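3. Setting up and looking after the hand-held gripper

3.1 Why we wrote this section

Most papers give the tool one line in the methods. We think it deserves more, and we enjoyed this part of the work a great deal. The hand-held gripper described in this section, called Istov by everyone in the lab, collected all the demonstrations used in Section 5. It was taken apart and put back together many times along the way, and the small habits we picked up made a bigger difference to our data than any change we made to the training code.

3.2 The tool and its parts

Istov has a gray body with a camera fixed behind the fingers, looking out over them toward the work. The camera has a very wide lens, so a large part of what it records is the tool itself. That is useful! A finger that has been put on a little crooked shows up in the first second of a recording, long before a person would feel it in the hand.

The body was printed in our own shop by Gopinath Alva. The grip and trigger came from an earlier tool, Bendero, which had a good handle and a terrible camera mount (it worked loose on every second run, and we lost an entire afternoon to it before we understood why the views no longer lined up). We kept the handle and drew a new mount with two locating pins, so the camera can only go on one way.

3.3 Fitting the fingers

Fingers are the part that wears, and we change both at the same time even if only one looks tired. The order we settled on is as follows. Take the tool off power and open the trigger fully. Back out the two screws at the base of the finger and pull it straight up without twisting. Wipe the seat with a dry cloth, push the new finger down until it stops, and start both screws by hand before tightening either one. Then close the grip slowly ten times or so and listen. A dry click near the end of travel means the finger is sitting high, and the screws should come out again.

Ratree Nilsuwan timed this job at 9 minutes for a person who had done it once before. Our first attempts took far longer, mostly spent looking for dropped screws. A shallow tray with a magnet in it solved that problem for good.

3.4 Setting the camera

After every finger change we check the camera, even if it was never touched. The procedure is short. We record a still view, lay it over a reference view saved when the tool was new, and look at where the finger tip lands. If the tip has moved by more than 2 pixels we loosen the mount, seat it against the pins and try again. Exposure is locked by hand at the start of a session, with the tool pointed at the surface it will be working over. Auto exposure looked fine to us on screen, but the brightness drifted whenever something dark came close to the lens, and the policy noticed this more than we did.

Siv Tveit also wrote a small program, Preken, that runs the overlay check and stores the result with the session. It is a modest piece of code and we are very fond of it. Before Preken, each of us had a private idea of what "close enough" meant – and those ideas were not close at all.

3.5 The check view

The last step before recording is a check view over the table to be used. The operator brings the tool in low, holds it still and looks at three things: the finger tip should be sharp enough to trace, the far edge of the table should be inside the view, and any object planned for the task should be easy to pick out. Figure 4 is a view of this sort, with a marker pen and a dark brown mug on a pale tabletop. The finger stands upright with its tip close to the middle, and the lens bends the brick wall strongly, a normal result with this lens that we do not correct before training.

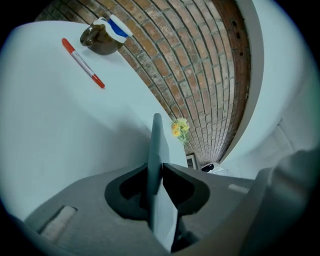 Figure 4. View from the hand-held gripper over a tabletop. The finger rises from the black recess in the gray body. The marker and mug are at upper left.

3.6 Care between sessions

We recorded 405 demonstrations with the present set of parts. The lens is cleaned before each session with a blower first and a cloth only if needed. The screws get a quarter-turn check with the short driver, never the long one, which makes it too easy to strip the printed threads. We replace fingers after 700 closings or at the first visible nick, whichever comes first.

One repair is worth passing on. During October the trigger began to stick halfway, and we blamed the spring. Eyerusalem Moges found the real cause, a hair-thin burr inside the trigger guide, and took it off with a strip of fine sandpaper. The spring is still the original one. We now run a fingertip along the guide each time the tool is open, and the trigger has moved freely ever since.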